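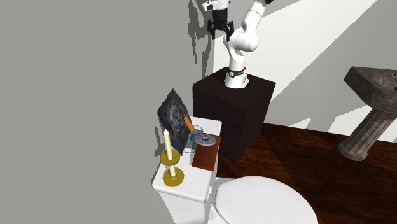 **Do you need to book a table at a tiffin room?**

You just turn up. There's no list and no host, and the tables are shared, so you take whichever seat comes free.

Everything else about it confused me for the first two mornings, so I'm writing the steps down while I still remember them. Based on Ullura, mostly the Vishwakarma Tiffin Room by the bus stand, plus a couple of smaller places up the hill. Other towns will do bits of it differently. Typed on a train, sorry for spelling.

## Before you go

Small notes. Get them the night before. A 500 for a cup of coffee at opening time gets you a long look and then a wait at the side while they hunt for change. Some counters take phone payments but mine wouldn't work with a foreign bank card so I gave up on that on day one.

Download the script for offline if you're using a translation app. I had Flistent on my phone and it did fine on printed boards, hopeless on chalk. It gave me "lady's finger confusion" for one dish and I still don't know what that was. Ate it anyway. Okra, I think.

Wash your hands when you get there even if you've just washed them at the hotel. The basin is usually at the back, past the kitchen door. People expect you to head for it.

Go early. The Vishwakarma opens at 7 and the first hour is the good one. By nine the vada have been sitting a bit and the bus crowd is in.

## 1. Read the board, then stop reading the board

There's a big painted board over the till with everything on it. Most of it isn't on at breakfast. Real list is the little slate underneath or a bit of paper taped to the glass. If you can't find either, look at what's on the tables and pick from that.

Usual morning things:

- **Idli** — soft steamed rice cakes, come in twos
- **Vada** — savoury fried ring, crisp outside
- **Pongal** — rice and lentils cooked down together, peppery, heavy
- **Plain dosa** — big thin crisp one
- **Masala dosa** — same with potato inside
- **Kesari** — sweet semolina, bright orange, small portion

Idli and one vada is the safe first order. You can always go back.

## 2. Pay first

This is the bit I got wrong. Sat down, waited, nobody came. You go to the till, say what you want, pay, and get a slip or a plastic token. Keep hold of it. Different colours mean different counters in the bigger places — at the Vishwakarma it was green for dosa, yellow for the steamed stuff, and coffee had its own slip altogether.

Say the number after the dish. "Idli one, vada one, coffee one." Full sentences slow it down and the man at the till has a queue out to the pavement.

## 3. Hand the token over at the right hatch

Queue at the hatch is more of a lean. Get your hand with the token onto the ledge. It's not rude, thats how they know you're next. Steamed things come straight away. Dosa takes a few minutes and they'll call it out or just look at you.

I missed mine twice. Stay where the cook can see you.

## 4. Find a seat

Any empty chair. Point at it, eyebrows up, wait for the nod, sit. You don't have to talk to anyone, but people did talk to me, mainly to tell me I'd ordered wrong. They were right.

Some places have tall counters and no chairs. Eat standing, bag between your feet.

A few still have waiters on the upstairs floor, often marked "family" or "A/C". Same kitchen, higher prices, pay at the end. Fine if you've got kids or heavy bags.

## 5. Eat it

Right hand. Left hand stays off the food, but it's OK for holding your glass. Spoons do exist if you ask, no one minds.

Tear a bit of dosa, press it on the chutney, scoop. For idli break a corner and dunk it in the sambar. If the sambar comes in a small steel bowl you can pour the lot over, plenty of people do. Refills of sambar and coconut chutney are free in every place I tried. Somebody comes by with a bucket and ladle. Hand flat over the plate means stop.

Red chutney: hotter than it looks. Start with a dab.

## 6. Coffee

Comes in a tumbler sitting inside a deeper saucer thing, the davara. Very hot, very sweet. Pour it from one to the other a few times to cool it and mix the sugar up from the bottom. I poured mine down my sleeve the first morning. Keep the two close together until you've got the knack, the big long pour can wait.

Ask for "less sugar" when you hand over the slip. "No sugar" works as well but they'll check you meant it.

## 7. Clear off

Plate goes in the tub by the basin if you see others doing it. If it was served on a leaf, fold the top half down towards you and leave it. Wash hands again. Don't sit over an empty cup with a book, someone's waiting for that chair.

Tips — I left the coins at the upstairs place and nothing downstairs. Nobody chased me either way.

## What it costs

My biggest breakfast for two, with a masala dosa each, shared kesari and two rounds of coffee, was 269 rupees. The hotel buffet was 800 a head and had cornflakes in it. I did the buffet once, on the Saturday, because it was raining too hard to cross the road. Toast was cold.

## Things people have emailed to ask

**Is it all vegetarian?** The tiffin rooms I went to were. Look for "pure veg" on the sign. Ghee and yoghurt turn up a lot though, so vegans need to ask dish by dish. Idli was the easiest one.

**Nuts?** I wouldn't guess at this. Chutneys get peanut or cashew in them and the recipe changes by the day. Get someone at your hotel to write the allergy on a card in the local language and show it at the till *and* at the hatch.

**Water?** Steel jugs on the tables. I took my own bottle.

**Can I do this with a pushchair?** Downstairs, no chance. Go upstairs.

**How do I get there from the station?** Bus 13 to the bus stand, last stop. Short walk back the way you came, past the flower sellers, left-hand side. Shared jeeps go as well but they wait untill they're full.

**Anywhere like this at home?** There's one in Fumdale, behind the market hall, weekends only. Decent dosa, coffee's weak. They do table service so you can ignore steps 2 and 3.

Will add the lunch version (leaf meals, different system again, much more rice) once I've found my notes. Train's pulling in.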